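工房ギャラリー:部品箱をひっくり返した秋

プラルスカの工房の片づけ、ついに始めました! 去年からずっと「そのうちやろう」と言い合っていた棚の整理です。コンデンサ、ブレーカー、アダプター、袋入りの小さなナット類。引き出しを開けるたびに懐かしいものが出てきて、作業はまるで進まないのに、やたらと楽しい数日間でした。

ここは金曜の夜と土曜に開けている共同工房で、古いラジオやアンプを直す人、自転車のライトを改造する人、ただお茶を飲みに来る人(大歓迎です)が出入りしています。部品は持ち寄りなので、誰が何を置いていったのか、もうほとんど分かりません。それでも一つずつ手に取ってみると、どれもちゃんと面白い。

まずは分け方の話から。最初の案は「大きさ順」でした。ノルベルト・マジャルさんが言い出して、午前中いっぱいそれで進めたのですが、大きいケーブルと大きいコンデンサが同じ箱に入ってしまい、昼食のあとで全部やり直し。パンを食べながら決めた新しい案は、種類で分けて、そのあとで状態を見る、というものです。ふつうですね。でもこのふつうにたどり着くまでの議論が、とても良かったんです!

箱は青いプラスチックのものに統一しました。側面にリブが入っていて、口が少し広がっているタイプです。前に使っていた菓子の空き箱も味があって好きだったのですが、重いものを入れると底が抜けるので引退してもらいました。菓子箱は今、ドライバーの替え先を入れる箱として第二の人生を送っています。

作業台には灰色のマットを敷いています。カーペットのような織り目で、小さなネジを落としても転がっていかないし、金属の部品を置いたときの「コトッ」という音がやわらかい。この音が好きで、用もないのに部品を置き直している人がいます(私です)。

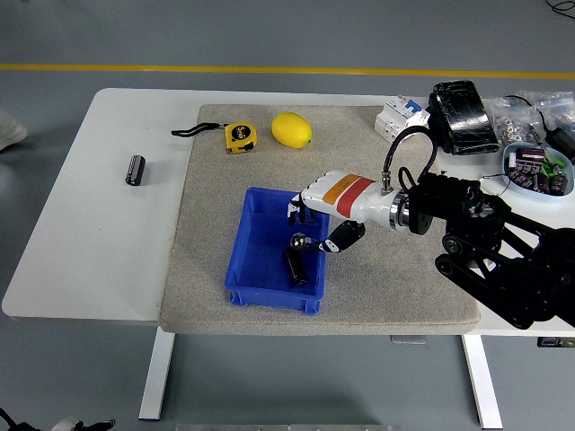
コンデンサの番。一本は青い箱の中、もう一本はまだ台の左側に立っています。奥には5mの巻尺と、鮮やかな黄色のレモン。

コンデンサって、並べて眺めると本当にきれいですよね。黒い外装に銀色の頭がのぞいているところなど、小さな建物みたいで、いつまでも見ていられます。インドレク・ラウドセップさんは、使えなくなったものを捨てずに文鎮にしているそうで、見せてもらったらこれが実に立派でした。ちなみに工房では、箱に入れる前に必ず放電を確かめます。手を抜かないところは抜かない。測って、記録して、それから箱へ。

巻尺のほうは棚の奥行きを測るのに大活躍でした。新しい棚板は奥行きを前より12センチ増やしています。これだけで箱が前後二列に置けるようになって、みんなで「おおー」と声が出ました。棚のいちばん下だけは床との隙間が足りず、あとで切り直すことになりそうです。

ブレーカーの仲間も、思ったよりいろいろ集まりました。レールに取り付ける白いモジュール型は、カチッと動くつまみの感触がたまりません。ジョーフィア・バコシュさんはこの感触だけで目をつぶってメーカーを当てられると言い張り、四回やって一回当たりました。もう一度挑戦したいそうなので、次の土曜にまた用意しておきます。

ナットやワッシャーなどの細かい金物は、透明の小袋に分けました。袋のいいところは、なんといっても中が見えること! 最初は袋の一つ一つに細かい字でサイズを書いていたのですが、書く人の目が先に疲れてしまい、今はよく使うサイズだけ大きな字で書いています。袋のまま引っかけておけるフックも考え中で、針金を曲げた試作品が二つ、窓のそばにぶら下がっています。

電源アダプターは今回いちばんの難関でした。黒くて四角くて、どれもこれもよく似ています。タマーシュ・ピンテールさんが出力の表示を一つずつ読み上げ、私が紙に書いて、電圧ごとに輪ゴムで束ねました。読み上げる声がだんだん詩の朗読のようになってきて、途中からみんな手を止めて聴いていました。ケーブルは八の字に巻いてから束ねると、次に使うときに絡みません。巻き方を初めて知った人もいたので、来月どこかで練習会をやりたいと思っています。

タマーシュ・ニトライさんには、コーヒーと焼き菓子をたっぷり差し入れてもらいました。くるみの入った細長いパンが特に人気で、置いた瞬間になくなりました。レモンの砂糖漬けの作り方も教わったので、これは別のページに書きます。

この日までに行き先が決まった部品は97点。台帳は紙のノートで、表紙に「ガシク」と書いてあるものです。古い棚の名前をそのまま引き継ぎました。部品を持ち帰りたい方は、このノートに名前と品名を書いてからどうぞ。箱の中身は自由に見てもらってかまいませんが、コンデンサの箱だけは、近くにいる人に一声かけてから開けてください。

まだ手をつけていないのは、真空管の木箱と、ラベルのない謎の基板の山です。基板のほうは、分かる人に見てもらえたらとても助かります。写真だけ送ってくださるのでも、ふらりと寄ってくださるのでも。次の片づけは土曜の朝からで、軍手と空き箱の持ち込みも歓迎です!

2026年10月9日 更新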